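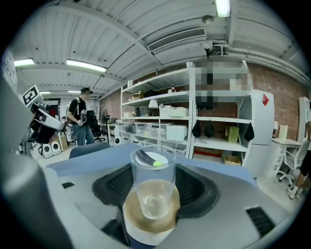 Pluvard open house, tableware and place-setting floor
Visit report, May 5, 2023

Pluvard opens its second-floor workroom to outside visitors twice a year. I went for the table-setting session, which ran 21 minutes longer than the program stated. Registration was at the Kisow entrance, and the stairs are poorly signed.

The subject was stacking and serving order: which vessel goes on which base, and what a base does for stability on a cloth. The handout, prepared by Declercq, lists 14 combinations of plate, saucer, bowl and cup. Only part of the list was covered before the break.

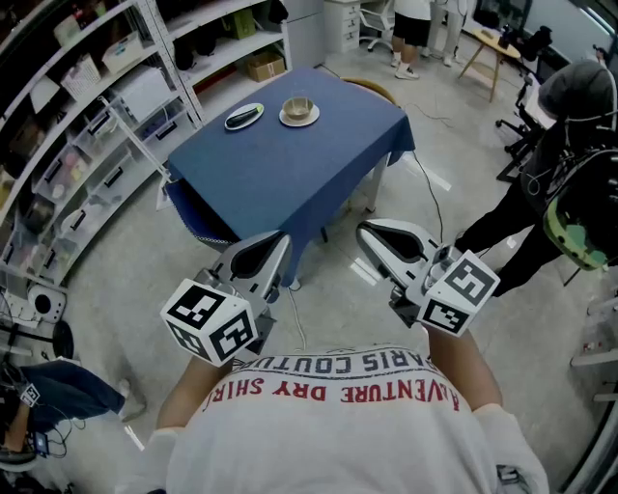 Tablecloths took up more time than I expected. A cloth with a generous overhang shifts when a chair is pushed in, and a saucer shifts with it. Pramow sells a clip for this, priced at 2 dollars each – cheap, but visible from the side. 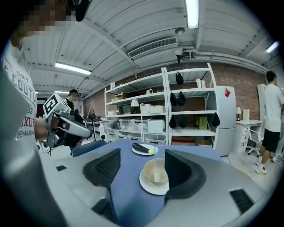

Nesting was the more useful half of the session. The handout treats a stack as sound when each piece can be lifted out without touching the one under it. The clear cup in the beige bowl is a fair test, as its rim stands only slightly above the bowl's edge and leaves little to hold. The eggplant on its small plate is a simpler case, though a glossy skin on a small white plate would be prone to roll – I would use a deeper dish.

Coffee was served downstairs. Handouts are available at the desk until the end of May.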